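**Prollham Reuse Workshop – progress report to the Gallardo Fund**

30 July 2018
Prepared by Paraskevi Economou, program manager

This report covers the period since our last update in February. Spending is on track and we are not asking for any change to the grant terms.

**Collections**

We now have 17 drop-off points across Prollham, mostly in libraries, schools and two grocery stores. The school sites bring in the least by weight but the best equipment, since schools replace whole rooms at once. The grocery store sites bring in a lot of cables, printers and broken phones. We plan to keep them for now – people like them – but the bins need signs that say what we can't take. Paint and car batteries are still turning up.

The van was off the road in the spring with a failed clutch. Fulus lent us a replacement on weekdays, and we paid only for fuel. The repair came out of our own reserve and is not charged to the grant.

**Sorting and repair**

Desktops are still the largest group of items. Laptops are worth more to the families we serve, but most arrive with dead batteries or cracked hinges, and parts are slow to get. Desktops are easier to open and easier to fix, so we have put them first. 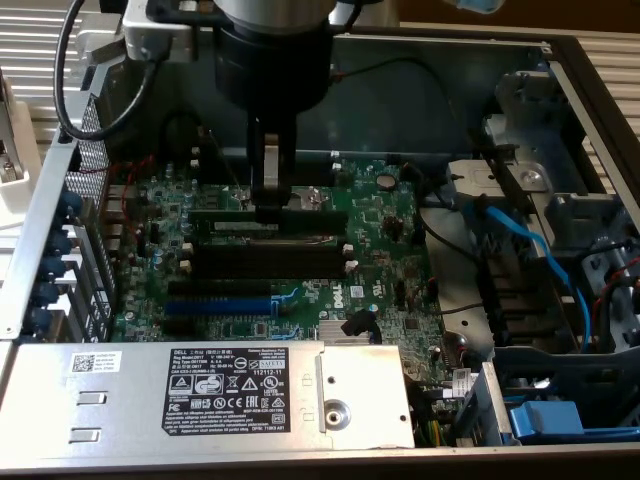

*Dell desktop with the interior exposed, showing the motherboard and expansion slots.*

Every drive is wiped before a machine goes any further. Drives that fail the wipe are drilled and sent out with the scrap metal. We changed the paperwork in this area after your comments on the last report. Each drive now has its own line in the log, with the initials of the person who wiped it and the person who checked.

Scrap goes to Relavo under the same contract as before. Their price for mixed boards has dropped, and we expect scrap income to end the year below budget. We have trimmed the tools line to cover the gap.

**Placements**

Our target for this period was 100 computers placed with households, and we met it. Another 30 are boxed and waiting for pickup. Most of the delay is on the family side: people work long hours and our front desk closes at five. Starting next month we will stay open late one evening a week.

**Training**

The evening repair class ran twice and both courses filled. The second group asked for more time on software and less on soldering, and we have rewritten the last two sessions to suit. One student from the first group now works for us part time.

**Money**

We have $3000 left in the equipment line. We would like to spend it on a second workbench and better lighting for the back wall, and will send quotes before ordering anything.

**Next steps**

- Put new signs on all drop-off bins
- Start the late opening
- Agree on new scrap terms with Relavo
- Send workbench and lighting quotes for your approval

Receipts and the drive log are attached separately.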